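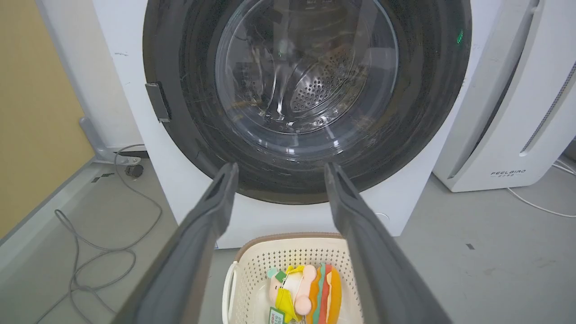
Kuner asked, on reading the last report, whether the laundry task was being measured by the right number, given that a high count of recorded episodes says little about how varied they are. Sitompul added that the held-out test should be fixed before any more recording was done. Both points have been acted on and are dealt with first.

Zostard project, work package 2: collection of demonstrations
Progress report for the period ending in April

1. Response to comments

The episode count is now reported together with the number of distinct starting arrangements. An arrangement is defined by the position of the basket relative to the washing machine, the contents of the basket and the state of the door. Two episodes with the same three values are treated as repeats, even when the operator differs.

The held-out set was fixed before recording resumed. It consists of 19 arrangements that do not occur in the training data. Operators do not have access to the list.

2. Data collected

The total at the close of the period is 3,057 accepted episodes, covering 120 arrangements. Each episode holds the wrist camera stream, joint positions, gripper opening and a written instruction. Soft toys remain the main class of object for the loading and unloading tasks. They keep enough of their shape for the grasp point to be labelled by hand, and they can be squeezed without damage. Towels and shirts have been recorded in small numbers only and are kept in a separate folder until the labelling rules for flat cloth are agreed.

Episodes are rejected for three causes: loss of a data stream, an instruction that does not match the action, and operator pauses longer than the agreed limit. The second cause was the most frequent. The instruction is now shown to the operator again at the end of each episode and has to be confirmed before the file is saved.

3. Camera view

With the wrist close to the door opening, the fingers take up a large part of the lower image and the basket is seen between them. A policy trained on the wrist view alone tended to lose the basket once the arm moved up towards the drum. A short history of earlier images has been added to the input. The change applies to training only and does not affect files already delivered.

Reflections in the door glass were a source of false labels in the automatic segmentation. Purotum has supplied a revised mask for the door region. After the revision, 93 per cent of a checked sample needed no manual correction. The remaining errors are mostly in the darker part of the drum and are corrected by hand.

4. Problems and delays

Recording stopped for around a week while the gripper calibration was repeated. The fingertip offset had drifted, and episodes recorded after the last good check were withdrawn. They are not included in the total above. Calibration is now checked at the start of every session and the result is stored with the session log.

5. Next period

Recording will move to arrangements with the basket on either side of the machine, which are thinly covered at present. The cloth labelling rules will be sent to Kuner and Sitompul for comment before any further towel episodes are accepted. First results on the held-out set will be given in the next report, listed by arrangement. No change to the budget is requested.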